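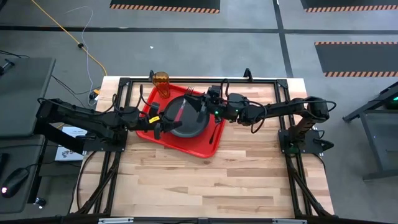

Siamak Hassanpour has bought equipment for the Lollstead laboratory since it opened, and he starts every budget with the bench. "The arms are the line everybody argues over," he says. "The table, the rails and the cabling get left to the end, and then the money has gone."

The lab trains two-arm stations on meal tray work: cups, plates, cutlery. The next round of spending has to be settled by August, and Hassanpour is asking for two more stations built to the existing pattern, with a wooden top in an extrusion frame and one arm on each side.

He puts extrusion near the top of the list. "I can move a mounting base along a rail in a few minutes. With a welded frame I would be ordering another frame."

Quotes came in from Coltetti and Kadlec. Coltetti was cheaper per arm but priced spare gripper fingers separately, at 34 pounds a pair. Kadlec included a first set and charged more for delivery. Hassanpour compared them over three years of use, with fingers and cables treated as consumables. On that basis the gap came to 1,575 pounds in Kadlec's favour.

Consuelo Moya, who runs the stations, asked for a change to the specification. She wants spare cables held on site for every joint. "A failed motor is rare," she says. "A cable that has been rubbing on a joint is ordinary maintenance. If the replacement takes 52 days to arrive, the station is down for 52 days."

Her other request was floor space. Each station is planned with clearance on all sides – mats, marked lines and a route for the power lead included. Hassanpour had first allowed for the table alone. He has since redrawn the plan, and the room takes two new stations where he had hoped for three.

Trays and tableware come out of a small separate budget of 75 pounds per station. Moya prefers ordinary items to moulded test pieces. "A fork is a difficult object. Buy forks."

Training time is still not costed. Hassanpour expects to add it before the order is signed.

Comments

Elias Masri
Does the three-year figure include recalibration after a base is moved? We found that was the larger cost.

Rosalía Alcaraz
Same delivery problem with cables here. We now order them with the arms.

Remedios Casado
What did Kadlec quote for the longer warranty?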